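Szénási updates forcing schedule for cut tulips

18 October 2022

Szénási, the bulb supplier based in Hendton, has published a revised forcing schedule for growers of cut tulips. The new version replaces the one issued three seasons ago and applies to bulbs shipped from November onward.

The main change is to the cooling period. Pink and white varieties now get 16 weeks at 41 degrees F before they are moved to the greenhouse, up from 15. Red and yellow varieties stay at 15 weeks. Growers who cut the period short in past trials got shorter stems and a higher share of blind buds, according to Zsófia Juhász, who runs the company's trial house.

Crate density has also been revised. The old schedule gave a single figure of 400 bulbs per square meter for all grades. The new one keeps 400 for the smaller grade and lowers the larger grade to 360. Wider spacing improves air flow at the base of the crop and makes gray mold easier to control – a regular complaint from growers who force in stacked crates.
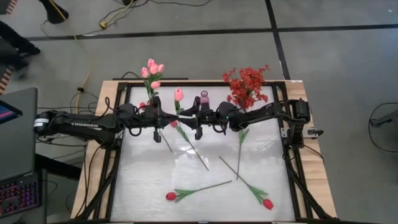

Harvest stage is covered in a separate table. Stems for wholesale should be pulled with the bulb attached when the bud is closed but showing color over half its length. Stems for local sale can be left a day longer. Bunches are to be stored upright and dry at 35 degrees F, bulb on, for no more than ten days.

The schedule drops the earlier advice on calcium feed. Growers are now told to test their water first and to add calcium nitrate only if the reading is low. Stem topple, the fault the feed is meant to prevent, was found mostly in crops grown above 64 degrees F with poor ventilation.

Tibor Vörös, a grower who tested the draft on 1000 crates last winter, said the extra week of cooling will cause some trouble with cold room space. "We will have to stagger the first two batches," he said. "After that the dates work out."

The schedule is free to Szénási customers and can be requested in print or as a spreadsheet. A version for hydroponic trays is due next season.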